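We use cookies to keep this site running and to see which posts get read. Accept all | Manage preferences

Learning to write letters again

Jun 28, 2026

I have been meaning to write this post since February, when I found a shoebox at the back of the airing cupboard and lost an entire afternoon to it. I had gone in for a pillowcase. The box was full of letters, mostly from the years when I had just moved to Horkulthorpe and knew no one there except the woman in the bakery, and I sat down on the landing with my back against the radiator and read the lot. By the time I got up my tea was stone cold and my left foot had gone to sleep.

What struck me was how little was in them, in a way. My aunt wrote four sides about a wasps' nest. A friend from college described a coat she hadn't bought, down to the lining, and then in the last paragraph mentioned that she had got engaged! My gran always began with the weather in Undenell, whatever else was going on, and always ended by telling me to eat something green. There must be 70 letters in that box and I don't think there's a single piece of important news in more than a handful of them. I wouldn't part with one.

So I decided I'd start again. I bought a pad of Noker paper from the stationer's by the bus station (cream, unlined, the sort with a ruled sheet tucked in the back that you slip underneath to keep yourself straight) and I dug out the old Jaunzems fountain pen I was given when I left my first job. It needed a good soak in lukewarm water before it would write, and I had blue fingertips for two days afterwards, but it came back to life beautifully. I'd forgotten how it leans a bit to the left, like a shopping trolley.

The first letter was dreadful. I wrote it to my cousin, and it read like something you'd send to the council about a hedge. I had got so used to tapping out little messages that I'd lost the knack of rambling — and a letter is really nothing but rambling with a stamp on it. I kept getting to the point far too quickly and then having three quarters of a page left over. In the end I told her what I could hear from the kitchen table, and what I was having for supper, and that I'd been thinking about the caravan with the broken step, and suddenly I was writing up the margins.
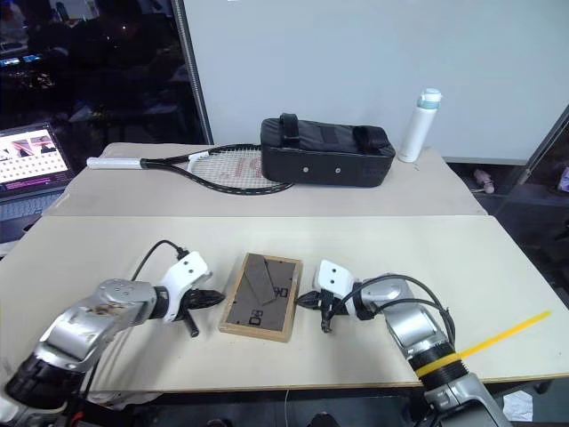

A few things I've found helpful

I'm no expert, but several of you asked after I mentioned all this last time, so for what it's worth:

Write at the same time of day if you can. Mine is just after breakfast, before I've looked at the news, when I still feel fairly kindly towards everybody. Evenings don't work for me at all. I get maudlin after nine o'clock and have to tear things up.

Keep a scrap of paper going through the week. I have one stuck to the fridge and I scribble on it whenever something small happens that I'd like to tell someone. At the moment it says "heron on garage", "jam didn't set AGAIN" and "ask about knee".

Don't apologise for taking so long. Every letter I've ever put off began with a whole paragraph of excuses, and the longer I left it the longer the paragraph got, until it was easier not to write at all. Now I just start with whatever is happening and carry on from there.

Buy the stamps in advance. I had 7 letters sitting in the hall at one point, sealed and addressed, for want of a trip to the post office.

And please don't worry about your handwriting. Mine has gone to pot. My cousin rang me up to ask whether I had really spent the weekend "boiling the vicar" (it was "the rice", and I still can't see how she got there), and we ended up talking for an hour.

I've had replies, too, which I hadn't dared count on. One came with a pressed primrose in it, gone the colour of weak tea. One was a postcard with so much squeezed on to it that the address was hardly legible, and all credit to the postman. My gran's old neighbour in Undenell wrote back by return of post, and she began with the weather.

I've moved the shoebox down to the sideboard now and the new ones are going in at the front. I owe my aunt a letter this week. There's been another wasps' nest.

Filed under: Home, Pen and paper

230 likes | 7 comments | Share this post

You might also like
The great pillowcase clear-out
Damson jam, third attempt
A wet walk from Horkulthorpe to Undenell
What I keep in the sideboard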